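Do ridge from the Marar side, one day or two?

jirayu_p
Hello everyone. I am planning to climb the Do ridge in January with my friend Sakda Prasertsri. We have both walked long trails, but neither of us has much practice on exposed rock. The guide sheet says 3000 feet of gain from the Marar trailhead and calls it a long day. Is it wise to do it in one day, or should we sleep at the saddle? I would also like to know if a rope is necessary at the notch.

geeta.nautiyal
One day is fine if you leave by 4 a.m. I did it that way two times and was back at the car before dark. A heavy pack on the ridge is worse than a long day, in my opinion. At the notch the holds are big and you face the rock going down. We carried a rope and did not take it out.

chaiwat_k
I must disagree with Geeta a little. For her it is easy, she climbs every week. In January the north side of the notch holds ice until noon, and two people who are new to exposure will move slowly there. Please sleep at the saddle and bring the rope. A short one is enough.

I put my full notes from last winter on my page, and I copy the first part here so that you do not have to search for it.

Marar to the saddle, winter notes
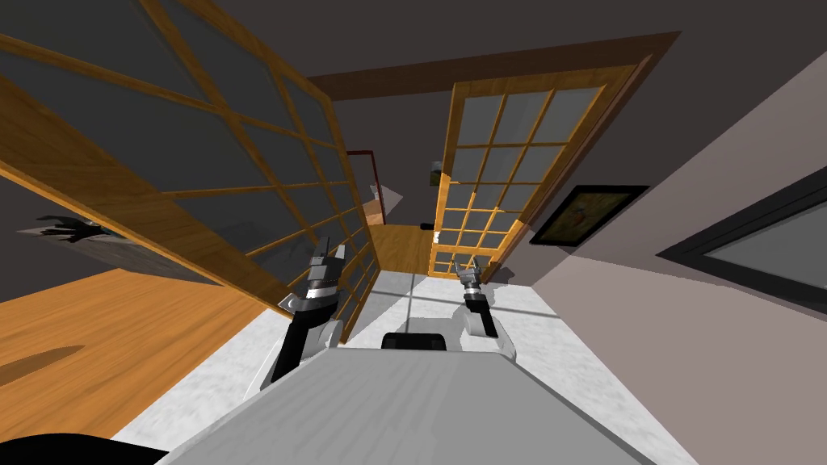 5 min read

The trail begins behind the last farm and stays in the trees for the first hour. Cross the stream at the second bridge, not the first. After the stream the path is steep and there is no water until you are down again, so fill everything. The saddle has flat ground for two small tents, and the wind comes from the west most of the night.

geeta.nautiyal
Chaiwat, the ice depends on the year. When I went it was dry rock at nine in the morning. But I agree about the water.

mayuree_t
Can you park at the farm? Last time a man told us to move our car down to the road.

chaiwat_k
Not at the farm, please. There is a wide place 500 feet before it, on the left side.

jirayu_p
Thank you all. Sakda prefers to sleep at the saddle, and I think I will listen to him. We will bring the short rope. Geeta, did you wear crampons or only the small spikes?

geeta.nautiyal
Small spikes, and only in the trees. If you see ice from the saddle, turn around. The notch is no place to learn crampons.

chaiwat_k
On this we agree.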